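The Mirror Task

By the second month our club had only one task left for the competition, and it was the one which everybody had avoided. The robot must tidy a bathroom counter. We called the robot Rema, after the street where our school stands.

Cengiz Bozkurt wore the harness that evening, with the black straps crossed over his gray sweatshirt. He was the calmest of us. When he moved his arms, he moved them like a person carrying soup.

"The toothpaste first," I said from the corridor.

"I know," he said. "Let me look at it a little." 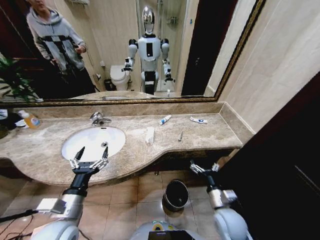 He looked for a long time. I had the notebook on my knee and I wrote the number of the attempt, 1,084, and after it I left a space for the result. Manole, our rival club from the other side of the river, had already finished this task. They had sent us a very polite message to tell us so.

"Do you think it knows which one is itself?" Cengiz asked.

"In the mirror? It doesn't know anything. It is you who knows."

"Yes," he said, "but I also forget it sometimes. I see the chrome head and I think – good, he is ready."

I didn't write this down, although I wanted to. Our teacher allowed only results in the notebook. She said that at Masesen, where she had worked before, one student filled 200 pages with feelings and the motor still burned.

The light over the stairs went off by its timer, and I stood up to press the switch. When I came back, Cengiz had still not moved.

"Are you tired?" I asked.

"No. Start the clock."

I started the clock.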